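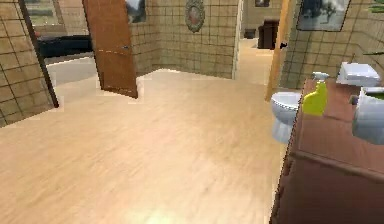 How many rooms can one Serholm fan unit serve?

Up to four, with one duct run to each. Unused inlets are closed with the caps supplied.

# Jitska Serholm Multi-Room Exhaust Fan

The Serholm is a remote-mounted exhaust fan for bathrooms, laundry rooms, and other rooms where moist air has to be drawn off. The motor sits in an attic, a service closet, or a dropped ceiling, and only the intake grilles are installed in the rooms. Air leaves the building through a single outlet on a roof or side wall.

## Main data

| Item | Value |
|---|---|
| Maximum airflow, free air | 400 cfm |
| Power draw at full speed | 140 W |
| Inlets | 4 |
| Motor | Brushless, permanently lubricated |
| Housing | Galvanized steel, insulated |
| Mounting | Horizontal or vertical |
| Control | Wall control, wired |
| List price, complete kit | $1,199 |

Airflow falls as duct resistance rises. Long runs, flexible duct, and tight elbows all count against the free-air figure. Use smooth rigid duct where space allows, and pull any flexible sections straight before clamping them.

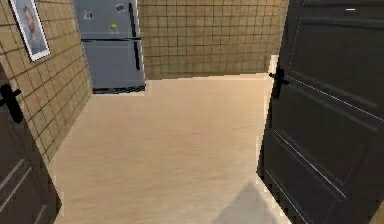
Each inlet has its own balancing damper. Set the dampers with the fan at full speed and all interior doors closed, starting with the grille farthest from the fan. Mark the final position on the damper collar. Dampers should be set again if a room is added to the system later.

Replacement air must be able to reach every room that has a grille. An undercut door is normally enough for a small bathroom. For a room with a tight threshold, fit a transfer grille in the door or the wall beside it. Do not connect the Serholm to a range hood or a clothes dryer. The housing has no grease or lint trap.

## Wall control

The control has a speed dial, a run-on timer, and a humidity setting. The timer starts when the boost switch is released. The humidity setting works independently of the timer and returns the fan to low speed once the air in the main room has dropped below the chosen level. 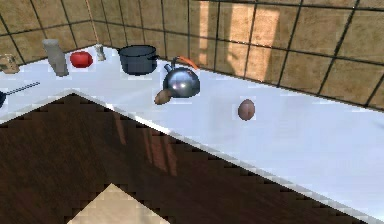
The control fits a standard single-gang box and should be placed where room air moves past it freely, away from direct sun and well clear of the sink. Tiled walls need some planning. With large tiles and thin grout lines, like the beige ones behind this white countertop, the box opening will usually have to be cut in the tile itself, as the joint is too narrow to take a fixing screw. Use a diamond blade and keep the opening inside the outline of the cover plate. A bead of silicone along the top and sides of the plate keeps splashes out.

## Service

Disconnect power before removing the access panel. The fan wheel slides out on its bracket and can be cleaned with a soft brush. Wash the grilles in warm water with mild soap. Check the exterior flap for nests and debris every January, or before the coldest part of the year in your area.

## In the box

- Fan unit with hanging brackets and rubber isolators
- Intake grilles with balancing dampers
- Inlet caps
- Wall control and cover plate
- Leclerc exterior flap, white or brown

Duct, clamps, and foil tape are sold separately. The Sestham low-profile grille can be ordered in place of the standard grille and uses the same collar.

Product data revised September 2019. Units with the older two-wire control need the adapter plate before the current control can be fitted.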